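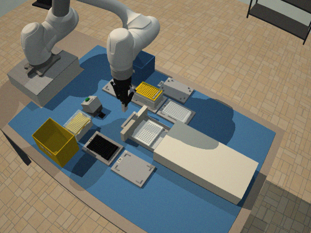 Stodley and Urkthorpe Footpaths: second progress report to the Mostyn Fund

Work since April has gone mostly to plan. The path from Stodley church to the ford is clear again and has new waymarks at both ends. We cut back the blackthorn on the east side and left the west hedge alone until the birds have finished with it.

Of the 6 stiles listed in our application, two have been replaced with gates. A third is waiting on the landowner, who would like the gate hung to open the other way — we have agreed to this and it does not change the cost. The remaining stiles are sound enough to stay as they are until autumn.

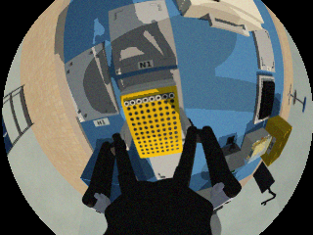
The Urkthorpe section is behind. The lower field was under water for much of the spring and the contractor could not get stone to the boggy stretch by the beck. We now expect 60 metres of surfacing to be laid in August, with drainage pipe going in first.

Spending is within budget, apart from timber, where prices rose after our quote ran out. We ask to move the unspent signage money across to cover it. Receipts are attached, and the invoice for the Muven Lane gate will follow when it reaches us.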